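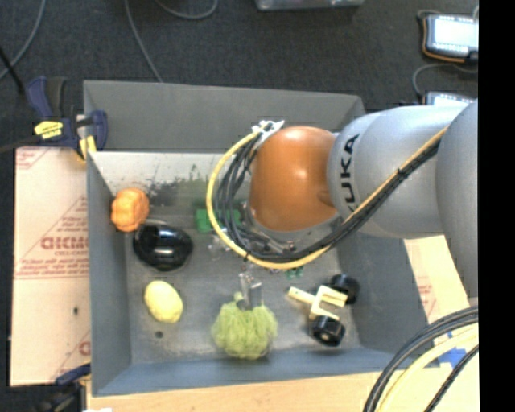
Boris Angelovski wanted to know what the cycle time was before anyone had finished explaining the task, and he put the same question under my last post, where I had said I would be going to the Gemier open day in March. His view is that a picking demonstration without a cycle time is theatre. Fair enough. I took a stopwatch.

Gemier integrates handling systems for parcel and returns work, and once a year they open the development bay to customers and to anyone who fills in the form. I arrived at 9.40 am and was put in the first group. The cell we spent longest at runs a KUKA arm over a grey metal bin clamped to the bench. The software on top is their own and is called Halim. Its job is to pick mixed objects out of the bin without having been given a model of each one.

The contents were chosen to be awkward in different ways. A soft, stringy green ball has no surface worth the name, and the fingers have to close well into the strands before they meet anything that resists. A glossy black object returns highlights that upset depth estimation. A part with two black wheels has a cream-coloured fork that offers several plausible grasps, and according to Farah Sumampouw, who ran the session, most of them rotate the part on lift.

Farah gave us the background figures without being pushed. The current grasp model was tuned on 2,703 logged attempts from this cell. Failures are kept and labelled by cause, with slip, collision and empty close as the main classes. I asked whether a double pick counted as a success. It does not, although it did until last year, so their older results can't be compared directly with the newer ones. I would like to see that in the brochure.

Now the timing. I clocked 19 consecutive picks, from the arm leaving its home position to release over the drop point. The median was around 11 seconds. The slowest picks were all on soft items, where Halim closes at reduced speed and checks finger position twice before lifting. Farah said the second check can be turned off. They leave it on for visitors and for anything with a label that might tear.

Cable routing got more discussion than I expected. The yellow and black lines run along the underside of the arm link and loop out at the wrist, and one of our group asked about snagging on the bin wall. The planner treats the loop as a padded volume and simply refuses some wrist angles in the corners. That costs reach. An object hard against the wall may be skipped until something else moves it. Internal routing is planned for the next cell, Vumisau, which was under a cover and not discussed further.

The second stop was Fustela, a carton-sizing station. Fikri Liem had it rated at 900 cartons an hour on a slide, but the unit was running well below that for safety with the guards open. I did not time it. Printed board stock arrives flat, is creased to suit the order and leaves glued on one side only. The glue nozzle is cleaned by hand at each shift change.

Questions I put and did not get a full answer to:

How often the fingers are replaced when soft goods make up most of the mix.

Whether Halim's confidence score is calibrated or only ranked.

What happens to throughput when the bin is down to its last 5 items and most of them are in corners.

Farah took my email address for the second one. The tour finished a little before noon and parking behind the building is free, but the entrance is off the service road and the sign faces the wrong way if you come from the north.

Boris, your number is in the fifth paragraph. I have the raw times in a spreadsheet if you want them.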